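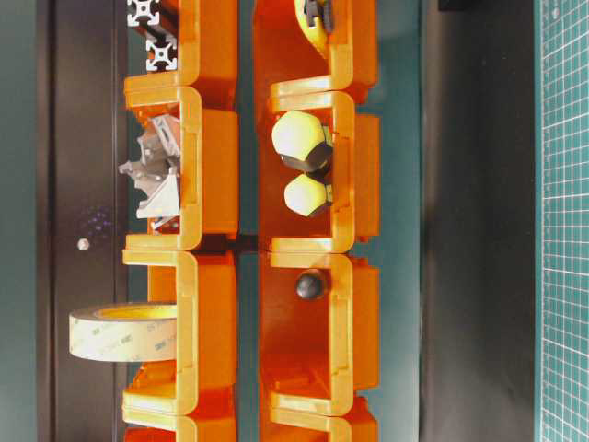 Wudach Study Journal, Large Print Edition

I made the first Wudach for my own Sunday school class, because I was tired of photocopying the same handout and finding half of them left in the pews afterward. It's a plain journal for people who want to read scripture a little at a time and write something down while they're at it. People kept asking for one with bigger type, so here we are!

There are 60 readings, and each one gets two facing pages: the passage reference and a couple of questions on the left, lines for your own notes on the right. I kept the questions short (my pet peeve is a question longer than the verse). You can start anywhere, skip a week, go back. I've been through mine twice and I still have blank spots in the Psalms.

What's new in this edition

Type you can read without hunting for your glasses, wider lines, and a prayer list at the back that I moved from the front after a lot of you told me it was in the way. You were right. The cover is the same dark green as before.

The paper is heavier too, so most pens won't show through. I'd still stay away from markers.

Details

Item number: 643
Binding: spiral, lies flat
Ribbon markers: 2
Goes with: Shetty leader guide (sold separately)

Ordering

Orders placed by 2nd June go out with the first batch. After that I'm waiting on the printer again, and the next batch probably won't be here until October. If you're buying for a whole congregation, write to me through the Ziluvier contact page before you check out and I'll work out the shipping by hand, it nearly always comes out cheaper.

Returns are fine as long as you haven't written in it.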